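Snake plants in troughs and planters: your questions answered

Ikden Plants – help pages. Last looked over 21 March 2021 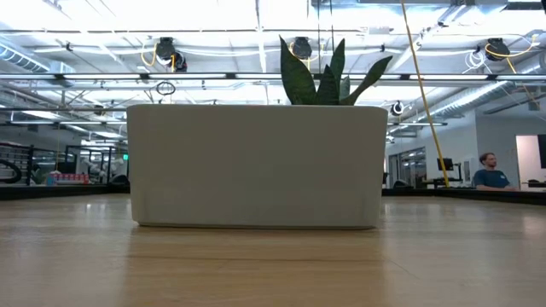
Silvana Arruda wrote to us in December to say she had watered hers every Sunday for a year, out of pure kindness, and could we please put the bit about watering at the top of the page where people would see it before they reached for the can. Quite right, Silvana, and so we have!

How often should I water it?
Much less than you think. In spring and summer, push a finger well down into the compost and only water if it feels dry as far as you can reach. For most homes that comes to once every two or three weeks. In winter you can leave it for a month or longer and it will be perfectly content. A long planter holds a lot more compost than a small round pot, so it stays damp for longer, and that catches out even people who have kept houseplants for years.

My planter has no holes in the bottom. Is that a problem?
It can be, but there are ways round it. The easiest is to keep the plant in its plastic nursery pot and stand that inside, so you can lift it out, water it at the sink, let it drip for a quarter of an hour and pop it back. If you would like to plant straight into the trough, ask us about drilling first – we do it in the shop for anything in the Zetero range, and it takes about 11 minutes if there isn't a queue. Please don't rely on a layer of gravel. The water just sits in it.

Can it live on a desk or a shared table at work?
Yes, and it is one of the few plants we would happily recommend for an office. It puts up with dry air, middling light and long weekends alone. What it won't forgive is being watered by everybody who walks past, so do pick one person and let them get on with it.

Will the planter mark my table?
A damp base on a varnished or polished top can leave a pale bloom, and grit underneath will scratch when the planter is shifted along. Stick felt pads on the bottom, or use a cork mat cut slightly smaller than the base so that it doesn't show. Lift it with two pairs of hands if you can, as a filled trough is heavier than it looks.

Why are all the leaves at one end?
Snake plants spread by runners and they go where they please. Some customers love a lopsided clump and leave the rest of the trough free. Others tuck in a second plant, or tip the whole thing out in spring and divide it. Nazanin Ranjbar on our plant bench likes to leave them be for a couple of years first, and I have come round to her way of thinking.

One leaf is leaning outwards. Should I stake it?
There's usually no need. Turn the planter round every few weeks so both sides get their share of the window. If a leaf goes soft at the base as well as leaning, check the roots, as that is more likely to be too much water.

Is it safe with cats and dogs?
Not if they chew it. The leaves can upset their stomachs, so keep it up out of reach, and ring your vet if you find toothmarks.

Can I bring mine in to be looked at?
Please do, or email a photo and quote help sheet 757.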